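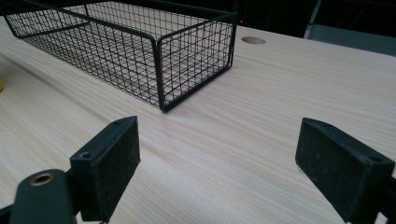
The Case Against the Decluttering Course

Every May the flyers go up in the Haugen building, and every May a few of us get asked whether we're signing up. This year the course is called Gullden Home Reset. It runs four evenings, costs $60 if you book early, and promises you will "reclaim up to 37 hours a month" once your home has been put in order. I went to the free taster evening so I could write about it for this newsletter, and I have been trying to work out that number ever since.

Thirty-seven hours is nearly a full work week. To get it back, I would first have to be losing it, and I don't think I am. I lose my keys maybe twice a month. I sometimes can't find the tape. If you add up all the time I spend looking for things, including the long search for my passport last spring, you might get to two hours in a bad month. I asked the presenter where the figure came from. She said it was "what clients report." I asked how many clients, and she said we'd be getting to questions at the end. At the end there was a sign-up sheet.

To be fair to her, she was a good speaker and some of the advice was sensible. Throw out dried-up pens. Don't keep the box for a phone you no longer own. Put the things you use every day where you can reach them. My grandmother would have agreed with all of it, and she would have wondered about the $60.

My trouble is with the rest of it, which mostly comes down to shopping. The starter list handed out at the taster has bins, baskets, drawer dividers, labels and a shelf riser on it, and you're meant to have them by the second evening. So the first step toward owning less is a trip to the store. Ragnvald Nordin took the course two years ago, when it was run by a different outfit under the name Dedness (I did not make that up, and I can't tell you what they were thinking). He still has the bins. They are in his storage locker, inside a bigger bin.

I put this to the presenter as well. Her answer was that containers "give each category a boundary." Maybe so. A shelf has a boundary too, and you already have the shelf. When a shelf is full, you stop putting things on it or you take something off. I can't see what a second boundary inside the first one does for me, apart from making it harder to get at the flashlight.

Then there's the rule about the year. If you haven't used a thing in twelve months, out it goes. Aldana Domínguez asked about her canning pot, which she uses when the plums on her sister's tree come in heavy, and they don't do that every summer. She was told she could always borrow one. From whom? If everyone in the building has taken the course, there won't be a canning pot left on any floor. The same goes for the folding ladder, the extra blankets, the good screwdriver set and the carpet cleaner Gilberto Betancur lends out to anyone who asks. A lot of what gets called clutter in one apartment is what the neighbors come knocking for. I've borrowed that carpet cleaner three times. I would hate to see it "released," to use the course's word.

I was also suspicious of the before-and-after slides. The before kitchens were photographed at night with a dirty pan on the stove. The after kitchens had sun coming in and a bowl of lemons. You could take both in my apartment on the same day without moving a single mug. There was no slide showing any of those kitchens six months later, and I did ask.

The one claim I could check was about resale. The handout says a typical household is sitting on $3,130 worth of unused goods. I went through my own closets with a notebook one evening, looking up what the same things were going for used. I got to $50, and most of that was a bicycle rack. The rest was books at a dollar each, a bread machine with no paddle, and a lamp that four other people in town were already trying to sell. Arvid Magnusson did the same and came out a bit better than me, though he was counting an accordion that he has no intention of parting with.

None of this means you should leave things in a heap. If your hall closet won't shut, clear it out. If you're moving to a smaller place, you'll have to make some hard choices, and a friend with a free afternoon is a real help. Some people do find it hard to begin, and if paying for a class gets them to begin, that's their money and I won't argue. Ebbe Backlund liked the course very much and says her hallway has never looked better. I've seen the hallway and it does look nice. She also tells me she bought another coat stand.

But I would want to hear a few things before I handed over a check. Who counted the hours, and how? What do I have to buy on top of the fee? Can I talk to somebody who finished the course more than a year ago? The Grurno swap shelf by the mailboxes costs nothing, and it will take your spare vases any day of the week. Please don't leave printers on it, since they never go and somebody ends up hauling them to the dump.

If you do sign up, take notes and send me a page on how it went. I'll print it in the next issue, even if you did get your 37 hours.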